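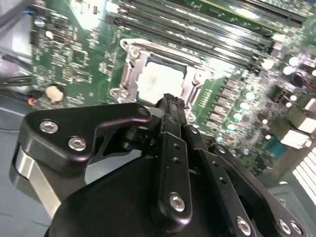

Wrist camera pose jumps when the gripper closes near the CPU socket

Éabha Duggan
727 views

I'm writing a small planner in Kerko that finds the processor socket on a motherboard and brings the closed fingertips up to its lower edge. It works beautifully until the last bit of the approach, then the estimated board pose hops sideways and the arm chases it. I match features over the whole picture at 32 frames a second. Any ideas? I'm having far too much fun with this to give up!

Share · 3 comments

Gatater

Oh, I love this problem! Your gripper fills most of the lower half of the view, and those shiny screws make gorgeous corners for a feature matcher. They move with the camera, so the solver thinks part of the board is moving too. Draw a mask over the black links and the bracket and throw away every feature inside it. If the links shift as the fingers close, make the mask from the joint angle. I'd also cap the exposure, as the metal frame of the socket and the capacitor tops are throwing bright highlights. Mine went from 1150 matches to 957 and the hop vanished.

Share · 5 comments

Dulix

Try a slower approach speed. Fixed it for me, mostly.

Share · 0 comments

Ó Flaithearta

Mask first, as above. Then stop updating the pose for the final stretch and run on the last good one. The memory slots are long parallel lines, so a matcher can slide along them very happily and still report a low error. Check the timestamps on your joint states too.

Share · 2 comments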